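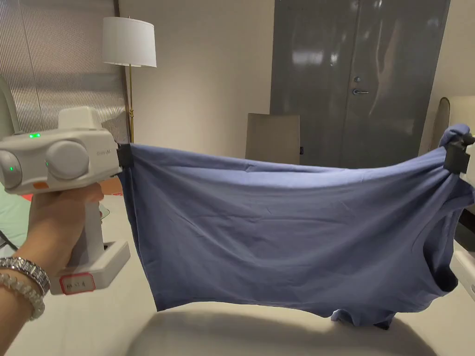
Preparing a Snowmobile for Summer Storage

This procedure applies to all two-stroke and four-stroke trail sleds kept by members of the Trujillo Snowmobile Association. Machines stored in the association building must be prepared in this manner before the end of April. Owners who store at home are encouraged to follow the same steps.

Before you begin

Park the sled on level ground with the engine cold and the key removed. You will need fuel stabilizer, fogging oil if your engine calls for it, a grease gun, mild soap, clean rags and a pair of stands rated for the weight of the machine. Consult the owner's manual for grease points and torque values. Where the manual differs from this page, follow the manual.

Cleaning

Wash the tunnel, skid and running boards with soap and low-pressure water. Road salt picked up on trailers is a leading cause of rusted fasteners. Do not direct a pressure washer at wheel bearings, electrical connectors or the clutch cover. Allow the machine to dry fully with the hood open.

Fuel system

1. Add stabilizer to the tank in the amount printed on the bottle.
2. Fill the tank to just below the neck.
3. Move the sled outdoors and run the engine for 3 minutes so that treated fuel reaches the injectors or carburetors.
4. Shut the engine off and let it cool.

Engine

Many newer two-strokes have a storage mode that fogs the engine automatically. On older models, spray fogging oil as the manual directs. Four-stroke owners should change the oil and filter now, as used oil holds moisture and acids over the summer.

Drive belt and clutches

Remove the belt and check it for glazing, missing cogs and frayed cord. Mark the direction of travel before setting it aside. Belts with more than 2,000 miles should be replaced, and a worn belt should not be kept as the spare. Wipe the clutch faces with a clean, dry rag. Do not oil them.

Suspension and track

Grease each fitting until fresh grease appears. Raise the rear of the sled on stands and loosen the track by 2 full turns of each adjuster. Write the number of turns on the storage tag.

Battery

Disconnect the negative cable first. Store the battery in a dry place and charge it again in July.

Completing the storage tag

Enter the owner's name, the odometer reading and the date of the last oil change. Tags are available from Marisol Solís at the front office. Questions about four-stroke models may be directed to Tomos Howells, extension 419.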